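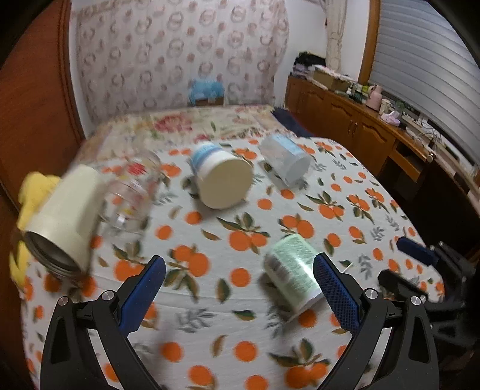
Empties, Spring Edition
4/11/22

Every March I swear I will stop saving jars and tubs. Every April they come out of the cupboard and onto the orange-print cloth for judgment. Janka Kollár supplied the cloth and most of the opinions.

The clear jars
Kept, as always. One day I will make jam. I have been saying so long enough to own 98 lids.

The big cream one
Too large for the shelf, too good to throw out. It has been promised to Usman for birdseed, and he has not been consulted.

The white canister with the blue band
Janka wants it for clothespins. I wanted it for rice. Clothespins it is.

The pale green one
The small print on the label goes on longer than my lease. Recycling.

Swaps welcome at the Dadeck shelf. Please bring your own lids, or take some of mine.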